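Visit report: open afternoon at the Dultonska refurbishing plant, Dustusberg

I have wanted to get inside this place for years, and in March I finally did. Dultonska takes in retired office computers and servers, strips them, tests the parts and sends the good ones back out. Visitors get a badge, a pair of safety glasses and a very decent cup of coffee, and then you are on the floor with the machines humming away on both sides (I was grinning like a kid).

What made the afternoon for me was the talk at the teardown line. They could have shown us a polished demo. They told us about their worst week instead!

The line handles 192 machines on a good day. Last fall they added robot cells for memory and small connectors, running on control software from Demchenko. For a while it went beautifully. Then boards began failing the bench test, first a couple, then 5 in one shift, all with damage near the memory slots. The arm was coming down a hair too far to one side and pushing on the slot instead of the module.

The fault took days to find. A mounting bolt behind the wrist had worked loose, so the hand shifted a little every time the arm changed direction. The force limit should have caught it, but the limit had been raised to 78 newtons during setup to get past some stubborn latches, and it had never been put back. Two small things, and together they made a pile of scrap.
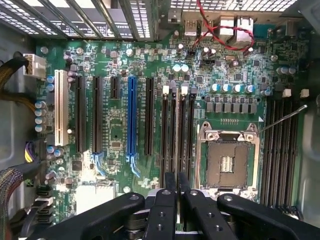 A visitor near the back wanted to know why the arm hadn't stopped by itself, and said that at Zelik their cells halt on any contact they don't expect, even if it costs them half a morning of resets. The crew agreed that this was the right way to do it. Their own cells now stop the same way, and a raised limit drops back to normal when the shift ends unless two people sign for it.

They also check the wrist bolts every 100 cycles with a paint mark across the head, so a turned bolt shows at a glance. I loved that — all this clever equipment, and a dab of yellow paint watching over it.

One more thing I scribbled down. During the bad week someone reached into a cell to free a stuck board while the arm was only paused. No one was hurt, but the gate now cuts power to the arm completely, and we got to try the handle ourselves. It takes a good hard pull and makes a lovely clunk.

The tour ended in the parts store at four o'clock, and I missed my bus looking at old keyboards. Wear flat shoes, and bring a sweater for the parts store.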